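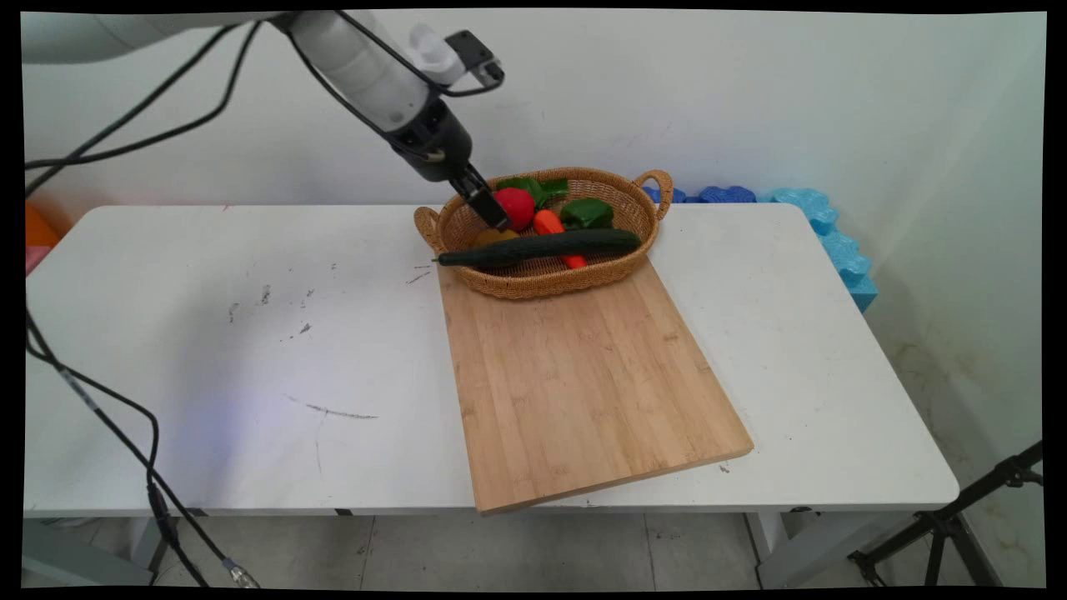

Girndale Veg Log

G'day and welcome! This is the readme for the Girndale Veg Log, a plain old set of CSV files recording what came out of our backyard, what it weighed, what we did with it and (where I remembered) what the weather had been up to. It began as a notebook hanging off a nail in the shed and it became a dataset because my brother Emmanuel got sick of me ringing him to ask when we'd planted the carrots last time.

Last updated June 28, 2026. If you grabbed a copy before then, please grab it again, as I've fixed a lot of zucchini.

What's in the folder

harvest.csv is the main one and probably the only one you want. One row per picking, per crop. If I went out in the morning for capsicums and then again before tea for more capsicums, that's two rows, and I haven't merged them.

beds.csv tells you which bed is which. We have seven, and they've all got names instead of numbers, which made sense when we were digging them and makes less sense now. Ganden is the big sunny one along the back fence. Kirui is the long skinny one beside the driveway that bakes in summer. The other names are explained in the file, apart from Old Mate, which I can't explain.

seeds.csv is what we sowed and where it came from. Patchy! Plenty of our seed is saved or swapped over the fence, so the source column often just says "Deb" or "swap".

weather_notes.txt is exactly that, notes. I don't have a proper station. It's things like "stinker, wind from the north, beans sulking". Emmanuel keeps telling me to turn it into columns and he's welcome to have a go.

Columns in harvest.csv

date: year, month, day with dashes. The oldest rows were copied from the notebook and a few only have a month, so the day is blank. Don't fill it in with the first of the month, please, it makes a great big fake spike and I spent an evening being very excited about it.

crop: the everyday Australian name, all lower case. So it's capsicum, zucchini, rockmelon, silverbeet, beetroot. If you're reading from overseas, capsicum covers every sweet pepper of any shape, bell or long. Hot ones are under chilli. I did try splitting the long sweet ones out for a while, and then my aunty was picking for us and she lumped them all in together (fair enough, they all went in the same pan), so they're lumped.

variety: filled in when I know it. Cucumbers are the worst for this. The labels fade, the plants climb into each other, and by the middle of summer I'm guessing, so I leave it empty.

bed: matches beds.csv.

weight_g: grams, off the kitchen scales, rounded to whatever the scales felt like. Weighed with the dirt brushed off but not washed. Carrots and beetroot are weighed without their tops from the second season on. Before that it was tops and all, and you'll see the carrots look magnificent in year one for that reason.

fate: eaten, given, preserved, compost or chooks. If something went to more than one place I put down wherever most of it went.

who: IM is me, EM is Emmanuel, V is anybody else who was roped in.

notes: free text, lots of grumbling, some of it about possums.
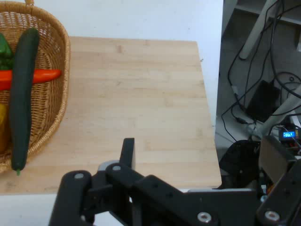

How the weighing gets done

Pick, tip out any passengers, weigh each crop by itself, write it down, eat. I'd love to say it's stricter than that. I used to weigh the whole lot with the basket and subtract the basket afterwards, until I worked out that a cane basket left out overnight in the damp weighs more than a dry one. Now everything comes out and goes into the same enamel bowl, and the scales get zeroed with the bowl on. If you're starting your own log, do that from day one and save yourself the bother.

Things too small to be worth weighing (a sprig of parsley, a couple of basil leaves for a sanga) aren't in here. Herbs only turn up when I've cut back a whole plant. Anything under 2 grams shows as zero on our scales anyway, and I've left those zeros alone.

One more thing on weights. The old scales were a bit heavy-handed at the top end, and a bag of sugar that should have been 500 grams kept coming up over. I replaced them in September of the third season. The rows before that have "old" in the notes and I haven't corrected them. Someone who's better at sums than me could probably work out an adjustment, but I only ever tested with the one bag of sugar.

Known problems

The zucchini. For a whole summer Emmanuel was logging them as "courgette" because he'd been living with a bloke from Leeds, and I was logging the same ones as zucchini. Some were in twice. I've been through the lot with his text messages open next to me and reckon it's right now.

Tomatoes are under-counted, no way around it. People eat them standing up. I've done it, the kids next door do it, and the cherry types in Kirui hardly ever make it as far as the scales.

There's a gap where we were away and the neighbours had the run of the place. They picked plenty, bless them, and wrote down none of it. I've left the gap as a gap.

Eggplant and Ganden don't get on. That isn't a data problem, I'm just cranky about it.

The duplicate check I ran threw up nearly 300 rows and most of them were fine, just the morning and evening thing I mentioned up top. If you run your own, match on notes as well as date and crop.

Getting it into something else

The files open in any spreadsheet program. Commas inside the notes are wrapped in quote marks, so if your columns have all slid sideways, check your import settings for that first. I also keep a version laid out for Indow, the little planting planner Emmanuel put together for himself, and it's in the folder called indow. It has the same rows with the columns shuffled and the fate column dropped, because his planner doesn't care who ate what. I do, so the main file is the one I look after properly.

Using it

Go for your life. School projects, graphs, arguing with your father-in-law about when to put beans in, all good. If you publish something with it, pop my name on it (Imani Mwakalinga) and send me a link, I'd be chuffed to see it! Just don't treat it as advice for your own patch. Our soil is heavy clay with years of horse poo dug through it, we've got a fig tree shading half the yard by mid-afternoon, and what works here mightn't work two streets over.

Corrections are very welcome, particularly from anyone who picked for us and remembers it differently. Give me the date, the crop and what you reckon it should say, and I'll check it against the notebook.

Still to do: scan the old notebook pages, sort out the garlic (it's logged wet some years and cured in others, sorry), and find out what variety those long cucumbers were before I run out of the seed.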